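Search tips and guides
Search
Enter keywords

Using a rectangular omelet pan on a portable induction cooktop

Revised Monday, October 16, 2023

A rectangular omelet pan (tamagoyaki pan) is a small, shallow pan made for rolling thin sheets of egg into a block. Most were designed with a gas flame in mind. On a portable induction unit the same pan behaves differently, and most of the complaints we receive about torn layers, brown stripes and raw corners come from carrying gas habits over to the new heat source. The notes below cover pan selection, setup, oil, heat, rolling and cleaning.

Checking the pan

Induction heats only magnetic metal. Hold a refrigerator magnet to the underside of the pan. A firm hold over the whole base means it will work. A weak hold, or a hold in the middle only, usually means an aluminum body with a thin steel disk bonded underneath. These pans heat in a round patch and leave the corners behind. If the magnet falls off, the pan is for gas or a radiant burner and no setting on the cooktop will change that.

The color or coating of the pan says nothing about whether it is magnetic. Light-colored pans are sold in both gas-only and induction versions, often with identical handles. Check the base, or the symbol stamped on it, before buying.

Small pans raise a second problem. Portable units have a minimum base size below which the coil shuts off and an error code shows. The narrow side of an omelet pan is often near that limit. Center the pan on the ring printed on the glass. If the unit still does not detect it, turn the pan so the long side runs across the coil the other way and try again. An adapter plate will get around the detection problem, but it slows response so much that we do not recommend one for eggs.

Setting up the table

A portable cooktop on a dining table or folding table is fine for this job if the following are observed.

Place the unit on a level surface. Egg poured into a pan that leans even slightly will collect on one side, and the sheet will come out thick at one end and paper-thin at the other. Pour two spoons of water into the cold pan to test it. Wipe the pan dry afterward.

Check where the air intake is. Most units draw air from underneath and blow it out the back or side. A tablecloth that bunches up under the feet can block the intake, and the unit will cut out on overheating partway through a batch. Pull the cloth flat, or fold it back and stand the unit on the bare table. Do not stand it on a towel.

Run the cord off the table on the side away from the cook and keep it flat to the floor. Plug straight into the wall. Many portable units draw enough current that a light-duty extension cord will get warm.

Keep the working items on the side of the hand that uses them. A right-handed cook will want the egg mixture on the right, the oil on the left and the pan handle pointing toward the body. Swap sides if left-handed.

Oil

Oil is applied before every layer, in a very thin film. A squeeze bottle is convenient but puts down too much if used directly over the pan. Squeeze a little onto a folded paper towel and wipe the base, the corners and the side walls. Keep the towel in a saucer between layers and use it again. Add oil to it every second layer.

After each roll, push the egg to the far end and wipe the exposed base. Then slide the roll toward you and wipe where it was sitting. Skipping this second wipe is the usual cause of the first inch of a new layer sticking.

Use a neutral oil. Butter browns early and marks the sheet. Bottles that look alike should be labeled on the shoulder in marker, especially where soy sauce, syrup and oil are kept in the same style of bottle.

Heat

Portable units are controlled either by power level or by set temperature. Power level is the better mode for thin egg layers. In temperature mode the sensor sits under the glass and reads late, so the coil runs hard, stops, and runs hard again. The egg shows this as bands.

Start at a low-to-medium level and allow the pan to warm for 40 seconds. Test with a drop of egg on the end of a chopstick. It should set at once with a quiet hiss and no color. If it browns, lift the pan clear of the glass and count to five before testing again. If it sits there wet, go up one level.

At low levels many inexpensive units pulse the coil on and off. The clicking is normal. The cure for banding is to go up one level and lift the pan between layers, as one would over gas. Most units wait some time for the pan to come back before shutting down, but this varies. The Koppel single-ring unit we used in September gave us 20 seconds. The older Tudano shut off almost immediately and had to be restarted each time, a real nuisance over a six-layer roll.

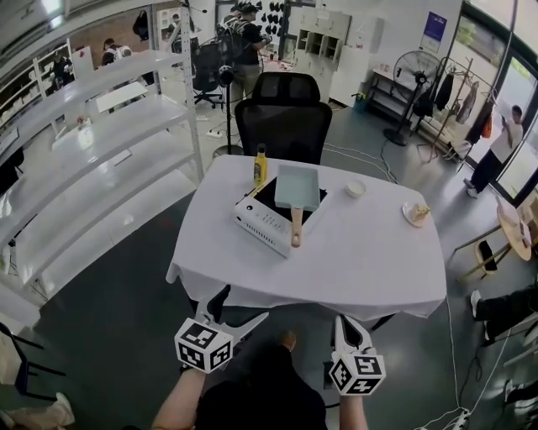
Do not drag the pan over the glass when lifting and returning it. Grit under a small pan leaves curved scratches, and they do not polish out. Set it down flat.

Mixing and pouring

Three large eggs suit a standard narrow pan. Beat with chopsticks held against the bottom of the bowl, moving side to side, so the whites are cut without taking in air. Strain once. Add no more than three tablespoons of stock for three eggs until the method is familiar. Wetter mixtures taste better and tear more.

Pour just enough to cover the base, tilt the pan quickly, and pop any large bubbles with the tip of a chopstick. Remember that the coil stops heating while the pan is tilted away from the glass. On gas the tilted pan goes on cooking. On induction it does not, so return it promptly or the layer will set unevenly.

Roll when the surface is set at the edges and still glossy in the middle. Waiting for a dry surface gives a roll whose layers do not bond and which opens when cut. The first roll may look poor. It ends up in the center and has no effect on the outside.

For each later layer, lift the finished roll and let raw egg run under it. Keep the layers thin. Five or six thin ones cook more evenly than three thick ones on a small coil.

Raw corners

The coil is round and the pan is not. Corners will lag on any portable unit. Shift the pan half an inch toward the lagging corner for a few seconds, then re-center. Thicker pans need less of this. Our Albridge pan, with a heavy base, needed none after the second layer.

Resting and cutting

Turn the roll onto a bamboo mat or a double paper towel, wrap it, and leave it for five minutes. Square the sides with light hand pressure. Cut with a long blade, wiped between cuts. Refrigerate anything not eaten promptly, and do not leave it at room temperature for more than two hours.

Cleaning and storage

Let the pan cool before it meets water. A thin base taken from the cooktop to a cold sink will warp, and a warped base is much worse on induction than on gas, as both detection and heating become patchy. Check with a ruler laid across the underside. Any rocking means the pan should go back to gas use if it is suitable for that.

Wash coated pans with a soft sponge. Wipe the corners with a cloth over a fingertip, where old oil builds up and turns sticky. Wooden handles should not be soaked or put in the dishwasher. If a handle loosens, tighten the screw at the end by a quarter turn. Dry wood can be given a little mineral oil.

Wipe the glass once it is cool. Egg that has baked on comes off with a damp cloth left over it for ten minutes, followed by a plastic scraper. Endilach cooktop cream removed the gray metal marks left by the pan base. It had no effect on scratches.

Store the pan with a sheet of paper towel inside if anything is to be stacked on it.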